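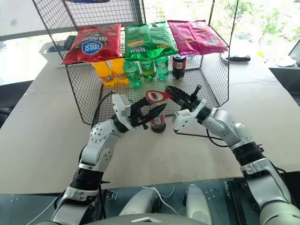
In February I wrote that I would stop keeping the drinks on the floor of the pantry, and several of you asked what I use now. The answer is a basket of black wire. I bought it in a small shop called Ojeda, near the tram stop, where they sell shelves, hooks and other things for shops that have closed. The seller told me it had stood beside the till in a bakery. I paid for it and carried it home on my shoulder, and it was heavier than I had expected.

The back is tall, the two sides go at an angle and the front is low. The low front is the part I like most. With a closed box you must lift everything out to reach the bottle you want, but here you take the bottle from the front and the others stay where they are. The floor is also mesh, so crumbs fall through it. This is good for the basket and less good for the table, and I wipe under it every evening.

My rule is that bottles stand on the floor of the basket and crisps go over them. At first I did it the other way, because I thought that light things should be easy to take. After one week all the crisps were broken into small pieces. Now the bags lie side by side on top, and a bag which is very full of air will hang down a little in the middle, but it does not matter.

For the bottles I keep the same colours together: orange, then green, then cola. My sister Zsófia Szénási laughs at this order, but when she comes with her children she finds the cola faster than I do. I try to turn all labels to the front. With round bottles they move again each time somebody takes one, so I do it only when I have filled the basket new.

I had some difficulty with small bottles. The squares of the mesh are quite wide, and a narrow bottle can stand with its edge in a hole and lean on its neighbour. I tried a piece of cardboard first, then a thin mat from Lukeo, which cost 225 and was too long, so I cut it with kitchen scissors. In the end I took the mat out again. If the bottles stand close to each other they hold each other up, and a half empty row is the only time when they fall.

What I have not solved is glass. I would not put glass bottles on wire, they make a terrible noise and I am afraid for them. They are still on the pantry floor, next to the potatoes – so my promise from February is kept only in part. Ojeda had a second basket of the same kind, a little lower, and I will go there next week to ask if they still have it.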